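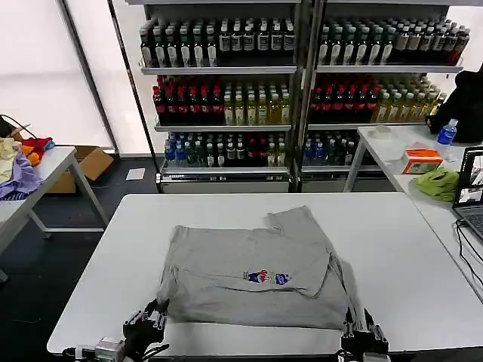 Agent de tri et de mise en rayon textile (H/F)

Référence de l'offre : 3418
Employeur : Bollel
Lieu de travail : dépôt-vente de Kovden, zone Halász
Contrat : CDI, 31 heures par semaine
Prise de poste : février

L'employeur

Bollel achète, trie et revend des vêtements d'occasion. L'entreprise a commencé par un stand de marché et exploite maintenant deux sites : le magasin de Sullcombe, ouvert à l'année, et le dépôt-vente de Kovden, où arrivent les collectes. Le dépôt occupe 400 m² de plain-pied, avec une salle de tri, une réserve, un petit atelier de retouche et un espace de vente ouvert l'après-midi.

Les vêtements viennent surtout de particuliers qui vident une armoire ou une maison, et de clubs sportifs ou de commerces qui se séparent de leurs fins de série. La part de coton, t-shirts et sweats compris, est importante toute l'année. Les manteaux et les lainages arrivent en masse au printemps et sont stockés jusqu'à l'automne.

Le poste est créé à la suite de l'agrandissement de la réserve. La personne recrutée travaillera sous la responsabilité de Judit Sárközi, responsable du dépôt.

Le poste

Vous passez la plus grande partie de la matinée au tri. Les sacs sont ouverts sur table, chaque pièce est dépliée, contrôlée des deux côtés puis orientée vers l'une des filières : vente, retouche, don, recyclage. Le contrôle porte sur les coutures, l'encolure, les poignets, les fermetures, l'état des impressions et les taches. Une grille est affichée à chaque poste de travail et vous serez formé à son usage.

L'après-midi est consacré à la mise en rayon et à l'accueil. Vous pliez ou mettez sur cintre, vous étiquetez, vous rangez par type et par taille. Vous répondez aux clients, vous tenez la caisse en alternance avec les collègues et vous recevez les dépôts des particuliers.

Vos tâches courantes :

- ouvrir et trier les sacs de collecte
- repérer les petites réparations possibles et les signaler à l'atelier
- fixer le prix des pièces simples à partir du barème interne
- plier, étiqueter et ranger
- enregistrer les dépôts des particuliers et leur remettre le reçu
- tenir la caisse
- préparer les cartons destinés au magasin de Sullcombe
- nettoyer le poste de tri en fin de matinée

Les pièces de marque, le cuir et les vêtements anciens sont mis de côté. Leur prix est fixé par la responsable, vous n'avez pas à les estimer.

Conditions de travail

Le travail se fait debout pendant presque toute la journée. Les tables de tri sont réglables en hauteur et des tapis de sol sont installés. Il faut porter des sacs et pousser des chariots à roulettes. Les collectes dégagent de la poussière de fibres – gants et masques sont fournis, et une personne fortement allergique à la poussière ou au parfum des lessives aura du mal à tenir dans ce poste. Mieux vaut en parler dès l'entretien.

Horaires : prise de poste à 8 h 30, pause repas entre 12 h et 13 h. L'heure de fin varie selon le planning, remis un mois à l'avance. Un samedi par mois est travaillé et compensé par un repos la semaine suivante.

La réserve est peu chauffée en hiver. Prévoyez des vêtements chauds et des chaussures fermées. Une polaire est fournie.

Profil recherché

Aucun diplôme n'est exigé. Une expérience dans la vente, la blanchisserie, la couture ou la logistique est utile, mais nous formons aussi des personnes venues d'autres métiers. La formation interne dure trois semaines, en binôme.

Nous demandons :

- de la régularité et de la ponctualité
- un bon œil pour les défauts du tissu
- de l'aisance avec le public, y compris lorsqu'il faut refuser un dépôt
- un français parlé suffisant pour l'accueil et la caisse
- de savoir lire une étiquette de composition, ou l'envie d'apprendre

Savoir recoudre un bouton ou reprendre un ourlet est un plus. Le permis B l'est aussi, pour les livraisons occasionnelles à Sullcombe avec la camionnette de l'entreprise.

Rémunération et avantages

Le salaire horaire suit la grille de la convention collective, avec reprise de l'ancienneté acquise dans un poste comparable. S'y ajoutent :

- la prise en charge de l'abonnement de transport à hauteur de 80 %
- une mutuelle d'entreprise
- une remise sur les vêtements vendus au dépôt et au magasin
- un local pour les vélos, fermé à clé
- une cuisine équipée, à disposition pendant la pause

Les heures complémentaires sont rares et toujours proposées à l'avance. Elles concernent surtout le changement de saison, au moment où l'on ressort les manteaux.

Pour venir

Le dépôt se trouve au fond de la zone Halász, derrière le garage. Le bus s'arrête à l'entrée de la zone, il reste ensuite quelques minutes à pied. Le premier bus du matin permet d'arriver à l'heure, mais le dernier du soir part tôt en période de vacances scolaires. Les personnes qui dépendent de cette ligne peuvent demander un aménagement du planning.

Candidature

Envoyez un CV et quelques lignes de présentation à l'attention de Judit Sárközi, en rappelant la référence 3418. Une lettre de motivation complète n'est pas nécessaire. Les candidatures peuvent aussi être déposées au comptoir du dépôt pendant les heures de vente, ou à la caisse du magasin de Sullcombe, qui les transmettra.

Les personnes retenues seront invitées à un entretien sur place, suivi d'une visite du dépôt. Une demi-journée d'essai rémunérée est ensuite proposée, au tri le matin, avec un membre de l'équipe.

Le poste est ouvert aux personnes en situation de handicap. Précisez dans votre message les adaptations à prévoir pour l'entretien ou pour l'essai.

Toutes les candidatures reçoivent une réponse écrite.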